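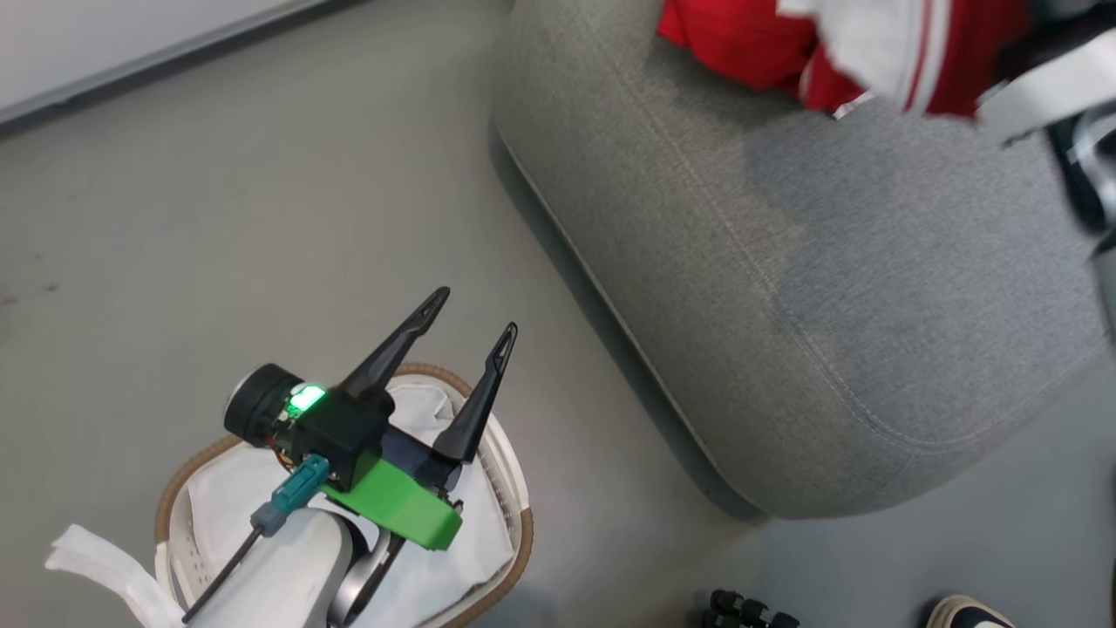
How many spare fingers should we buy with each gripper?

Two pairs per arm, ordered together with the gripper. A single pair leaves the station idle while a replacement ships, and the freight on a small order costs nearly as much as the part.

Idbridge laundry set – data card and equipment plan

Maintained by Lech Wasilewska, Skarevberg
Last revised 19 July 2018

Contents

The set holds 326 recorded episodes of household laundry work with a two-fingered gripper. Of these, 318 passed review. The other eight are kept in the folder named rejected and should not be used for training. Furniture and garments vary between episodes.

The equipment sheet is stored with the data so that a second site can price the same station before committing to it.

What to budget for

Arm and controller: one quote, one supplier. We bought from Clurkmont. Ask for the controller cable length in writing.

Gripper: priced apart from the arm. Check that the wrist adapter is included – ours was not, and it went on a second order.

Printed brackets: print in-house if you can. Keep two on the shelf along with a bag of the small screws.

Cables and connectors: buy a full spare set. They take the most wear at the wrist.

Garments and baskets: small money, but give them their own line or they end up under office supplies.

Operator time: 80 hours for the first collection round. We used 81.

Software

Recording and review run in Fawzy. The license is per station and renews in January, so a purchase late in the year pays for very little use. Ask for a prorated first term.

Not covered

Shipping insurance, floor work and electrical work. Prices are left out of this file; request the current sheet from the maintainer.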